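Storing apples through the winter without a root cellar

Posted in Kitchen and Pantry, March 2019

asmont_orchardist
We bought a house outside Trondthorpe with two old apple trees on the lot, and last fall they gave far more fruit than we could eat. I put most of it in cardboard boxes in the garage. By the new year half was soft and a good part of the rest had brown spots going down to the core. I don't have a cellar. The garage is attached and gets some heat from the house, and there is an unheated mudroom on the north side. I don't know the variety. They are red over yellow and fairly sweet. What should I do differently this year, and is a second refrigerator worth the money? 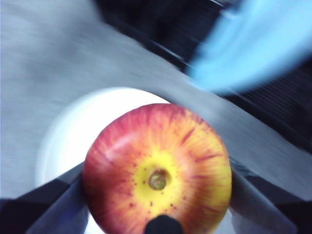

The boxes were about the size a microwave comes in, filled to the top. I didn't sort anything before it went in, and windfalls were mixed with picked fruit. Potatoes were on the next shelf.

shboul72
Your main trouble is the windfalls. An apple that has hit the ground is bruised even when it looks fine, and a bruised one rots and takes the ones touching it. Pick by hand, keep the stems on, and put the windfalls straight into sauce.

Temperature comes next. Apples keep best just above freezing, from 30 to 35 degrees, with damp air. Hang a cheap thermometer in the mudroom and another in the garage and write down the readings for a couple of weeks. Use shallow boxes, one or two layers deep, and wrap each apple in a sheet of newspaper. Check every box once a week and pull anything soft. Move the potatoes to another room. Apples give off a gas that makes them sprout.

Sweet early apples won't last until April whatever you do. Late, hard, tart ones might.

pantry_shelf
Get the fridge. I paid 200 dollars for a used Vultari and it holds plenty. Put the apples in plastic bags with a few holes poked in them and set the dial cold. Mine were still good in March. Don't bother with newspaper, it gets soggy.
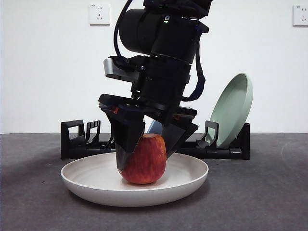
Should I wash them before they go in the bags?
Leave them unwashed until you are ready to eat them. Water sitting around the stem starts mold. Brush off loose dirt with a dry cloth and that's enough.

mudroom_mike
Agree with the first reply on most of it. My mudroom froze one night and I lost two boxes, so if yours goes down into the twenties, throw old blankets over the stack or bring it in. A picnic cooler with the lid cracked open works too.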